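Tepache, batch 6, Zodivero test kitchen

Opened the first bottle this morning and it is so good! Huge step up from the December batches, which all went flat and a bit cheesy. This one has real pineapple up front, then cinnamon, then a clean sour finish. The fizz held right to the bottom of the glass.

Changes from batch 5: rinds only, no core. Dark sugar down to 80 g per liter. Dropped the cloves completely (they were bullying everything else). Room stayed at 22 C the whole time, thanks to the Kavach heat mat and its new thermostat - I had been blaming the fruit for what was plainly a cold shelf.

Skimmed a little white film on day 2, smelled fine, carried on. pH strips from Xia read somewhere between 3 and 4, hard to call because the liquid is so brown. Would love a proper meter. Vundex has one on loan to the cheese people and I am going to ask nicely.

Bottled in swing-tops, a night on the counter, then fridge. Burped them once before bed. Next time I want one bottle left unburped in the cooler box with the lid latched, just to see how far it goes.

Still to figure out: alcohol. Took a gravity reading at the start but forgot the one at bottling, so no number for this batch. Please, whoever does batch 7, take both!
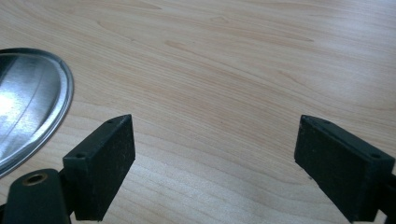 Zodivero ferment bench | Jan 21, 2020

Two bottles are on the fridge door for tasting, notes in the margin please. Rinds for batch 7 are in the freezer, bottom drawer, and I want to try half of them with fresh ginger.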